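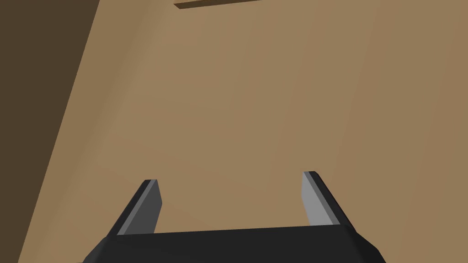
4.2 Draughts and room temperature in the rented flats

The second part of the survey dealt with heat loss inside the home. Of the 880 households in Grarnholm that received the form, 400 sent it back with the pages on heating filled in. Replies from the Vendivel estate were kept apart from the rest, as the flats there share a boiler and tenants don't pay for heat by use.

Tenants were asked which rooms they heated in the evening and whether they kept inner doors shut. In 259 homes the doors were normally closed between the living room and the hall. These homes reported fewer complaints of cold floors, but more complaints of stale air, mostly in bedrooms. The form didn't ask about window opening, and the two can't be separated here.

Door type was recorded with a short code (Figure 3). Solid doors and hollow doors were put in one group after the pilot in August, when many tenants could not tell which they had. Gaps under the door were measured by the tenant with a paper strip supplied with the form. We treat these readings as rough - several strips came back folded or cut short. 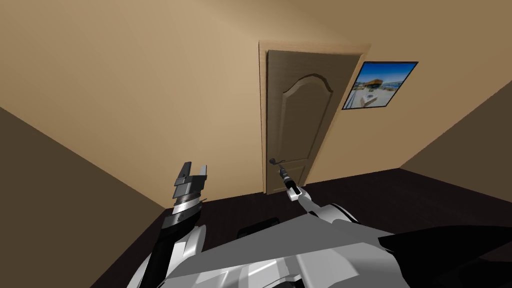
Figure 3. Closed wooden door in the back wall of a small room, with lever handle.

Nnaji, commenting on an early draft, wrote that shut doors may be a sign of a cold flat as much as a cause of a warm room, and that tenants who feel the cold will close everything they can. We accept this. The survey gives one answer per home at one point in the year, and it can't show which came first.

The Lukier method was used to fill in missing room sizes. It takes the floor area from the lease and divides it by a fixed share for each room. For older flats the shares fit poorly, and box rooms in particular come out too large. Results for these flats are given in Table 5 but left out of the totals.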